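Went to the Skestine open day in Grirkport this afternoon. They're the lot who say they'll have a robot folding your washing before long. Some thoughts, in no particular order, while I wait for a train that may not exist.

First, the invitation said "see household robots at work". I'd like whoever wrote that to come and stand where I stood. Of the first hour, most was a man with a slide clicker.

The man was Berwyn Morgan and to be fair to him he was good at it. Dry, didn't oversell. He'd got through the money slide and the "our values" slide before anyone had finished their coffee.

The claim is this. You get people to do ordinary jobs at home -- making beds, sorting clothes, putting shopping away -- holding grippers with a camera on, instead of using their hands. The recordings go to Skestine. The robot learns from the recordings.

So the people are doing the housework, slowly, with tongs. I asked Morgan if that was a fair summary and he said "slowly at first".

They have 3,000 recordings of clothes being handled. That was on a slide in very large type. I asked how many of them ended with something folded. He said he'd have to come back to me. My email address is on the sign-in sheet, Berwyn.

Rania Abou Jaoude, who runs the laundry side, gave a straighter answer when I got her by the biscuits. She said a bad fold is still useful to them as long as it's labelled as a bad fold. I can believe that. I'd want to know who does the labelling and what they're paid.

(I asked. She said it's done in-house by people on the same rate as the ones with the grippers. She wouldn't say what the rate was.)

Next, the robot. One arm on a bench, behind a rope. It was given a tea towel. It picked the tea towel up by a corner, had a think, and put it down again a bit to the left. People clapped.

Second go, it folded it in half. Not badly! I've seen worse from my own children. It then tried for quarters and pushed the whole thing off the bench. Alun Cadwaladr, who was minding the stop button, put it back and said it had been fine in rehearsal.

It had 3 goes in all. The third was another half fold. One towel, one size, laid flat for it each time by a human being. Bear that in mind if you see the clip they put out, which I'd bet good money will be the second go and will end before the quarters.

I asked if it could have a go at my jumper. It could not have a go at my jumper.

There was a woman next to me, Eluned Pumphrey, who spent 31 years in a hospital laundry. Best questions of the day by a mile. What does it do with a wet sheet. What does it do with a fitted sheet. What does it do when there's a biro in the pocket.

Answers: not yet, not yet, and a long look between Cadwaladr and Abou Jaoude.

She also told me the machines at her old place could iron and fold flat sheets decades ago, with no learning whatever, because somebody built a machine for flat sheets. I'd have liked to see that put to Morgan but he'd gone to take a call.

The part I'd come for was the grippers anyway, and that was better than the talk. You could pick a pair up and try them. Heavier in the wrist than I expected, and you lose all feeling in what you're holding. I dropped a sock twice.

You end up doing everything by eye. With your fingers you know when you've got one layer and when you've got two. With these I hadn't a clue. Black clothes are the worst for it, I couldn't tell a hem from a crease.

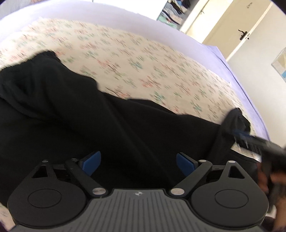

Which brings me to my main grumble. If the person holding the thing can't feel the cloth, the robot isn't going to learn what cloth feels like. It learns what a person does when they've had their fingertips taken away.

Put this to Cledwyn Kemeys, one of the engineers. He didn't brush it off. He said the robot has no fingertips either so it's only fair that the teacher goes without. I've been chewing on that since and I think it's half an answer.

The other half is that a robot with no sense of touch might be the wrong robot. He said that was "above his desk".

Things I did think were decent: they let us handle the kit, they didn't hide the failed fold, and Kemeys talked to the schoolkids as if they were people. I've been to a Sestness demo where the robot was behind glass and the questions had to go in by card.

Things I didn't: a poster by the door saying "100% hands-free laundry". Every bit of laundry I saw today had hands in it. I'd take that poster down.

No price, no date. Morgan said "homes first, then care settings", and when a man at the back asked which homes, he said ones like yours. The man said he lived on a boat.

Would I go again? Yes, probably in December when they're meant to be showing two arms together. I'm taking a fitted sheet.

Train's in.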